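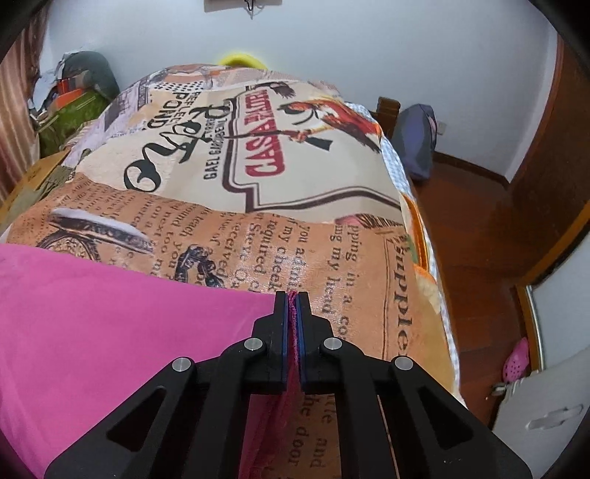
Ticket 3283 - Linge de lit, logement Ocampo
Statut : en attente du fournisseur
Priorité : basse

Objet : couvre-lit imprimé façon vieux journal, motif à l'envers ; couverture rose à contrôler

Signalement : le bandeau « CASA » et le coq se lisent à l'envers. Le locataire demande si l'article est défectueux.

14 h 10 - Référence vérifiée dans le catalogue Nellberg. Motif à sens unique, pas de défaut d'impression connu.
14 h 25 - Consigne transmise : retirer la couverture, tourner le couvre-lit de 180 degrés, reposer la couverture côté pieds.
15 h 40 - Retour du logement : texte dans le bon sens, mais le tombant est trop court d'environ 16 cm au pied du lit. Étiquette illisible, dimensions non confirmées.
16 h 05 - Couverture rose : pas de transfert de couleur au chiffon blanc humide. Lavage séparé maintenu pour le premier cycle.

Reste à faire : obtenir de Nellberg les cotes exactes du couvre-lit. Si la taille livrée est fausse, échange via le dépôt Covside, casier 103. Ne pas laver avant l'échange.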